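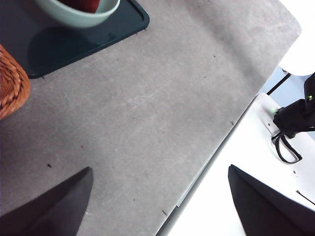
Mint-green bowl on the Kotetti tray, with gray felt underneath.

FOR IMMEDIATE RELEASE
2025-05-02

Karnham Brings Out a Tray, a Bowl and Very Little Else

PIRNA – Karnham, the housewares company that once sold a cake stand in 6 sizes and regretted four of them, today announced Kotetti, a table set with two pieces: one tray and one bowl. The fruit is up to you.

The tray is dark teal with rounded corners and a raised rim, which keeps a sliding bowl from becoming a sliding bowl on the floor. The bowl is a pale mint green. Designers at Nzioka, the studio behind the set, tried 3 other greens first. One was described in a meeting as "hospital" and never recovered.

Karnham asked 891 customers last August what they kept in their fruit bowls. Keys came first. Batteries did well. Fruit placed respectably, mostly bananas past the point of discussion. 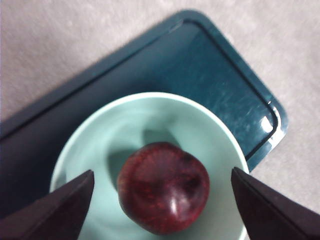 Kotetti was drawn up with that survey on the wall. The bowl suits one good red apple, and the studio has resisted all requests for a compartment. Customers who want somewhere to put batteries are directed to the rest of the Karnham catalog, where there are drawers.

"We wanted a bowl that looks finished with one thing in it," the company said in a statement. "Most of us get home from the store with one thing we meant to buy."

The set works on a dining table, a desk or the floor, for households that have given up on chairs. Karnham suggests a felt mat under the tray on any table its owner is fond of. The mat is not included, and it will collect lint, as felt does.

Kotetti goes on sale in August at the Karnham shop in Pirna and through the company's mail-order catalog. Tray and bowl are sold together or separately. Store buyers may request samples from the Karnham press desk, which answers mail on weekdays and would like the last batch of bowls back.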